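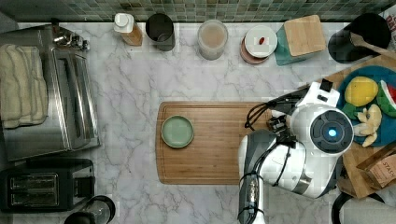

Small plate, wooden board, marble countertop.

Cold supper, and why Attila Szekeres went back to it

July 21, 2022

Attila Szekeres worked in hotel kitchens for 21 years, and in all this time he almost never ate his supper sitting down. When I ask him what he ate, he has to think. "The ends of things," he says. "The end of the roast, the end of the bread. I stood by the sink with it. I was a cook and I ate worse than any guest in the house."

Today he lives in Besau, two streets from the river, and he writes a monthly letter called Woketik, which goes by post and by e-mail to some 3000 readers. It has one subject, the cold evening meal. He means bread, something on the bread, something sour and perhaps an egg. In the region where he grew up it was the usual supper in every house, and he did not think of it as a subject at all until he was past forty.

I visited him in the late afternoon. He had warned me before that he would not cook, and he kept his word. While we talked he cut radishes and put butter in a saucer so that it would become soft.

The first letter came out in January, two years after he left his last post, at the Hotel Cabello. He had been sick with his stomach for most of the autumn, and the doctor told him to eat less in the evening and earlier. "I was a little insulted," he says. "I went home and I thought, what did my grandmother give us? She gave us exactly this. Bread with lard in the winter, bread with curd cheese in the summer, a green pepper. At six o'clock, and then the kitchen was closed."

He wrote down what he remembered, four pages by hand, and made copies for his cousins. One cousin worked in the office of the Gronik bakery and put a copy on the counter there. People took it, and they asked for the next one. There was no next one, so he had to write it.

I ask him what there is to write every month about bread and cheese. He is used to this question. He brings me a folder with the letters from readers, which he keeps by year. A woman wants to know if it is still a cold supper when the potatoes are warm. A retired postman describes over three pages how his father cut an onion. Somebody from the coast is angry that there is not enough fish. "They write my letter for me," Szekeres says. "I answer the potato question, and then forty people have an opinion about the potato."

His answer, for those who want to know, is that the potatoes may be warm if they were boiled for lunch and have not yet become cold. Nobody should light the stove for them in the evening.

He has few other rules. The bread should be from yesterday, which he finds easier to cut and easier to digest. The butter has to stand outside the refrigerator for one hour. Pickles are taken from the jar with a clean fork, and here he raises his voice a little. He does not like it when people carry the whole refrigerator to the table. "You take out what you will eat. If there are nine jars on the table you eat from nine jars, and afterward you don't know what you had."

He also prefers small plates. At the hotel the plates were very large, and he remembers that they looked sad with anything less than a full portion. A slice of bread, he says, looks like enough food on a plate of its own size. I did not find this very scientific and I told him so. He shrugged and gave me a radish.

We speak for a while about money. The letter brings him enough to pay for the printing and the stamps, and a part of the rent. A publisher proposed a book to him with photographs, and he said no after one meeting. They wanted to call it a method. They also wanted hot recipes in the second half, so that people would feel they had received something for their money. "I understood them very well," he says. "It is difficult to sell a book where it says, take some cheese."

What surprised him most is how many of the readers live alone. In his old profession, he says, food was always thought of for a table, for two or six or for a wedding. A person alone was a problem, and the waiter put him next to the door to the kitchen. Many of the readers tell him that they had stopped to eat supper at all after a husband died or the children moved out. It was too much trouble to cook for one. "But to put butter on bread is not trouble. They lay a napkin, they turn on the radio. One man wrote that he changes his shirt."

Does he never want a hot meal in the evening? He laughs. In winter he makes soup on some nights, and he confessed it once in the letter. Two readers canceled.

At six o'clock he moved his papers from the table and we ate. There was rye bread, the soft butter, the radishes, a hard white cheese from the market and cucumbers that he had salted that morning. He did not speak much while he ate. When I wanted to help with the dishes he said there were hardly any, and he was right.

Search this site
Enter keyword
Go

Comments

marta_k
My mother did the same with the butter, on the windowsill under a cup. The cat found it twice.

oldoven
I worked in hotels too and I recognize the sink. But I don't agree about yesterday's bread. Rye, yes. White bread must be from the same day.

Ilse
How can I order the letter? I looked on the page and did not find the address.

R. from Besau
@Ilse they still have a few copies on the counter at Gronik, next to the register. The address is on the back.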